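**DRINWOOD, June** — The old Randden Hotel on Mill Street will open its doors again this Saturday at 9 a.m., and this time the people walking in will be picking up keys to their own homes. After 14 months of work, the building has been turned into 34 furnished apartments for people who work in and near downtown Drinwood, many of whom have been driving in from two counties over because they couldn't find a place to rent.

The project was led by Lasia Homes, a nonprofit housing group that bought the hotel after it had been closed for six years. Lasia received 257 applications for the apartments, and names were drawn at the public library in the spring. Nurses' aides, line cooks, a school bus mechanic, two preschool teachers and a piano tuner are among those moving in.

"I have walked past this building since I was in grade school, and I can't tell you how good it feels to see lights on in the upstairs windows," said Mohsin Pirzada, director of Lasia Homes. "People kept stopping on the sidewalk while we were working to ask what was going on in there. We got so used to it that the crew started leaving the front doors propped open so folks could look in at the lobby."

And the lobby is worth a look! The tile floor was hidden under two layers of carpet, and nearly all of it could be saved. The front desk has stayed where it was and will serve as a package counter. The brass mail slots behind it have been cleaned and given new numbers, one for each apartment. The phone booth next to the stairs is still a phone booth, although the phone itself doesn't connect to anything.

Upstairs, most of the old guest rooms were too small to live in year-round, so walls came down between pairs of rooms to make studios and one-bedroom units. The smallest studio is 300 square feet and the largest one-bedroom is 345, so the design team at Abera Workshop spent a lot of time on storage. Closets run all the way up to the ceiling. Kitchen counters have a pull-out section for meals, and the deep windowsills on the Mill Street side were rebuilt as seats with lids that lift up.

Every apartment comes with a bed, a table, two chairs and a dresser. Lasia decided on furnished units early, after talking with renters who said the cost of a moving truck and a mattress was what had kept them from leaving a bad situation. Residents who already own furniture can ask to have any of the pieces taken out before they arrive.

Bedding comes with the apartments too. The Drinwood Quilt and Needle Circle took on the job of gathering it, and the response was bigger than anyone planned for. Sheets, blankets and pillowcases came in from church groups, a high school home economics class and a motel out on the county road that was changing over its linens. The circle's members washed everything in plain soap, sorted it by size and mended what needed mending. Each new resident will also find a lap quilt made by a member of the group, with the maker's first name stitched on the back.
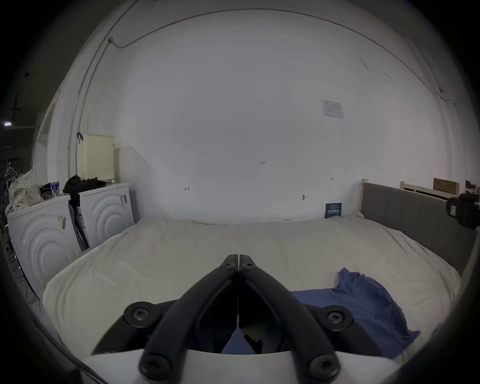

*A large bed with an off-white sheet.*

Rents are set according to income and include heat, water and trash pickup. A shared laundry room is on the ground floor, in what used to be the hotel barber shop (the striped pole is still on the wall outside, and it still turns). Bikes can be kept in the former coal room, which has its own door to the alley. Pets under 40 pounds are welcome.

The corner space on the ground floor, once the hotel coffee shop, will stay open to the public. Lasia is talking with several local bakers and cooks about taking it over and hopes to have someone in place by fall. Until then, neighborhood groups can use it for meetings at no charge by calling the office.

"What I'm looking forward to most is an ordinary Tuesday a few months from now," Pirzada said. "Somebody's doing laundry, somebody's coming in off the night shift, somebody's burning toast. We've had plans taped to the wall for so long. I'm ready for people."

**Open house**

The public is invited to tour the lobby, the laundry room and two apartments on Saturday from 1 p.m. to 4 p.m. Residents will have the morning to themselves to move in. Coffee and lemonade will be served in the corner space, and the Drinwood High School jazz band will play on the sidewalk, weather permitting. Street parking is free, and the elevator will be running.

Former hotel employees and guests are encouraged to bring photos and stories. A scanner will be set up at the front desk, and copies will go on display in the second-floor hallway.

**About Lasia Homes**

Lasia Homes is a nonprofit that repairs and runs rental housing in Drinwood and nearby towns. The Randden is its fourth building and its first hotel.

**Media contact:** Mohsin Pirzada, Lasia Homes, Mill Street office, Drinwood

###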